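Re: [windura-kitchen] Where to keep the pods

> Do you all still tip them into one box? I bought 32 in April and they are all over my drawer.

Hello again, dear list! Yes, one tall clear box, no lid, everything in a heap — yellow, white and brown together. I tried a Calvo rack once, with 16 slots, and never had the patience to fill it.

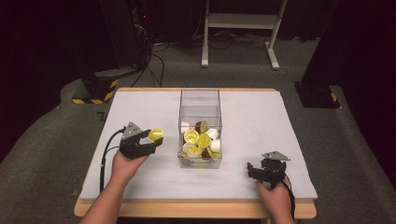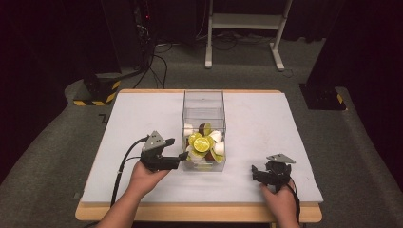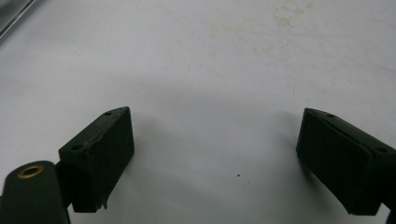 **Category: Coffee corner / Storage**

I do like seeing the colors through the side. The faint tan stains in the third photo are my next little job, so if anyone has a gentle cleaner they love for a white surface, please write — I'm all ears!

Warm wishes to everybody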